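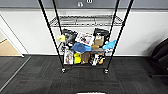 Skorkura Owners Board > Setup and Care > Shelf picking: losing the bottom shelf after a head cleaning

wirecart_dan
Posted May 29, 2023

Hi all, long time reader, first real thread. I look after one Skorkura at our office. It does a restocking demo off a black wire shelf on casters, chrome mesh on top, one loaded shelf underneath. It ran great all winter. Then I cleaned the head lens and put the cover back on, and now it reaches short on the lower shelf. Every time. It goes for the yellow package in the front row and closes its hand a couple of inches early, then sits there looking pleased with itself.

Top shelf is clear right now so I can't tell you if that one's off too.

What I've done so far:
Restarted it (twice)
Ran the quick head check, passes
Re-taught the park spot on the carpet
Wiped the lens again in case I left a smear

Base is parked square to the shelf as far as I can tell. White wall behind, dark carpet tiles, same room as always. What am I missing?

okgate_marv
Re: losing the bottom shelf

Head cover screws. You tightened them all the way one at a time, didn't you? The cover pulls the camera plate over when you do that. Back all four off, get them finger tight, then go corner to corner. Then redo the full head calibration. The quick check only looks at whether the joints move, it doesn't care where the camera points.

wirecart_dan
Re: losing the bottom shelf

Guilty. I went around in a circle like a lug nut amateur. Will try tonight.

tinsnips
Re: losing the bottom shelf

I don't buy the screws. I've had my cover off maybe more than anyone on this board and never thrown the reach out by inches. Your shelf is on casters, man! Somebody vacuums, the shelf rolls, you're short. Do the casters lock?

wirecart_dan
Re: losing the bottom shelf

They don't lock, no. But it looks for the shelf fresh on every run, so if it rolled a little that shouldn't matter? That's how I understood it anyway.

tinsnips
Re: losing the bottom shelf

It looks for the shelf, sure. What does it look for, though? On mine it's the poles and the front rail. Yours are thin black poles over dark carpet, and you've got a blue cloth spilling over the front of the stuff and something light blue hanging out past the front right pole. If it can't get a clean line on that pole it guesses. I had the same thing with a coat sleeve and I chased it for a week.

Elīna Vasiliauskas
Re: losing the bottom shelf

Jumping in because I set up the Puremance shelves and we had both problems in the same month, so you two may both be right (sorry, no fight today).

Dan, do it in this order or you'll never know which one fixed it. Leave the shelf exactly as it is. Fix the screws, full calibration, ten reaches at the yellow package. Write down how short it is each time. If it's short by the same amount every time, that smells like the camera plate. If it jumps around, that's the shelf fit, and then you tuck the cloth in and get the light blue thing back inside the pole.

Also check your log for the shelf fit score. Ours is happy under 33. Lower is better, which confused me for an embarrassingly long time.

wirecart_dan
Re: losing the bottom shelf

Oh that's useful, I didn't know the score was in there. Last good run before the cleaning: 33 on the nose. This morning: 214. Yikes. And I'm pretty sure the cloth was on the shelf back then too, but I couldn't swear it was hanging down like that.

okgate_marv
Re: losing the bottom shelf

214 is a camera number. Screws.

tinsnips
Re: losing the bottom shelf

214 is a "can't find the pole" number. Cloth.

goel_bracket
Re: losing the bottom shelf

Third opinion nobody ordered: the chair. Your black chair is right there on the right side by the wall. Mine used to grab a chair leg and call it a shelf pole. I drew a keep-out box over that corner in the map and never saw it again. If you don't want to mess with the map, roll the chair out of the room for the test.

Another thing, how many hours on the head tilt joint? The Goel notes I work from say to look at the belt at 4,000 and mine was well stretched by then. Slack there shows up worst on the low shelf, where the head's looking down the most.

wirecart_dan
Re: losing the bottom shelf

Only 385 hours on the whole robot, so I hope the belt's okay! But I gave the head a wiggle with the power off and there's no slop I can feel. Chair noted.

Līga Kazlauskienė
Re: losing the bottom shelf

Please do the wiggle with the brake released as well, Dan, or you're only feeling the brake. Hold the head with your other hand when you do it. It drops faster than you'd think and I have the dent in my chest plate to prove it.

And I'm going to disagree with Elīna a little bit. I wouldn't do ten reaches before moving that light blue thing. If the hand is closing a couple of inches early now, fine, but if the calibration moves it forward it could hook whatever's hanging there and bring the shelf with it, and with no locks it'll come. Tuck first, then test. You lose some detective work and you keep your gripper pads.

Elīna Vasiliauskas
Re: losing the bottom shelf

That's fair. I run ours at quarter speed with my hand on the stop so I get lazy about it. Tuck it first, Dan. Leave the chair for last.

wirecart_dan
Re: losing the bottom shelf

OK, results. Tucked the light blue thing in, left the blue cloth alone, quarter speed.

Score before touching the screws was still well over 100. So tucking helped but didn't fix it, and it was still short, by the same amount each time.

Then the screws. One of them was crazy tight, the other three came off easy. Did the corner to corner thing, full calibration (takes forever, I ate a whole sandwich), and the score came back at 33. Got the yellow package first try, and the brown paper one next to it. Very happy!

Brake-off wiggle was fine too, thanks Līga.

okgate_marv
Re: losing the bottom shelf

Screws :)

tinsnips
Re: losing the bottom shelf

"Tucking helped." I'm having that framed. Get locking casters.

wirecart_dan
Re: losing the bottom shelf

Ha. Ordering them, they should be here in June. Does anyone know the stem size on these wire shelves, or do I need to pull one and measure?

goel_bracket
Re: losing the bottom shelf

Pull one and measure. I guessed and now I own four casters that fit nothing.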